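Search the notebook Enter keywords Go

April 14, 2025
Posted by the Whitcombe bench

Sort plan check, Skenetport feed

Carried on with the misroute question from the last entry. The Jollitz sorter is still sending part of the Skenetport feed to the reject chute, and the reject log gives the same code for all of it (no match in plan). The plan table was reloaded this morning before the first run. No change in the result, so a stale table is ruled out.

Ran the 40-item test deck twice at normal belt speed. First pass put nine items into reject, second pass seven. All seven were among the nine. The two that recovered both carry long numeric codes with hyphens, and I want to see them again at low speed before saying anything about them.
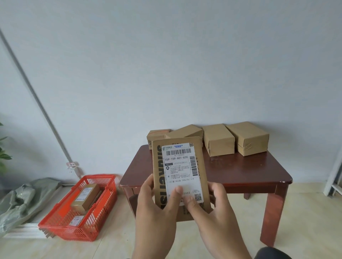

Code parsing

The parser takes the printed sorting code as a string and splits it on the hyphen. Zustska's notes for the current release say a code may have three or four groups. Our plan table was built when only three were in use, and the import script drops anything after the third group without a warning. Where the fourth group decides the chute, the lookup has nothing to match.

Changed the import script to keep all groups and padded the older three-group rows with a blank. Rebuilt the table on the test machine only. The live machine is untouched until the full deck has been through.

Reran the deck: one reject. That item has a torn barcode and is supposed to fail, so the result is as wanted.

Surface and tape

Second question, and probably a separate one: read rate on cartons that have been round the network more than once. The reader is set to a contrast threshold of 70, as delivered. Tape over a printed face gives glare at that setting, and creased tape gives several short bright bands which the reader can take for bar edges. 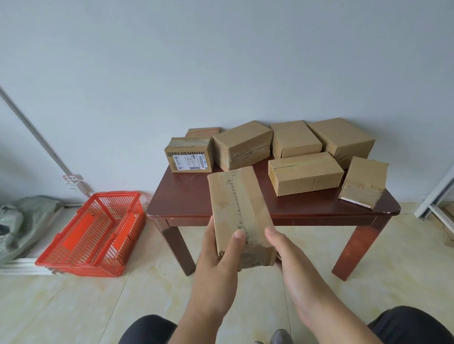 Dropping the threshold brings back most of the lost reads but lets in false starts on plain board. I would sooner leave it alone and move the lamp. The bracket has enough travel to tilt the lamp away from the reader, and tilting does not affect the label side of the belt. Tried it by hand with the guard off and the belt stopped – the bright bands moved clear of the read window. Needs a proper clamp before it can be tested with the belt running.

Small items at the infeed

Light cartons still turn on the transfer between the two infeed belts. The side rail is set for the widest item in the plan, which leaves the small ones free to rotate. A second rail position has been on the list since November. Drawing is done, part not ordered.

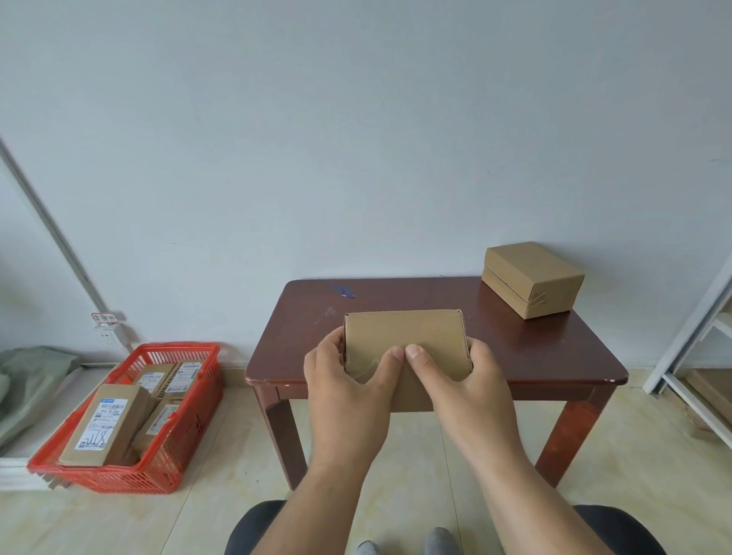 Small carton, taped at the front.

To do:
– low-speed run with the two recovered items
– full deck on the rebuilt table, then copy to the live machine
– clamp for the lamp bracket
– add a warning to the import script when a row has more groups than expected
– order the rail part
– ask Zustska whether five groups are planned

Test machine left powered down, rebuilt table saved under the plan folder with the old one beside it.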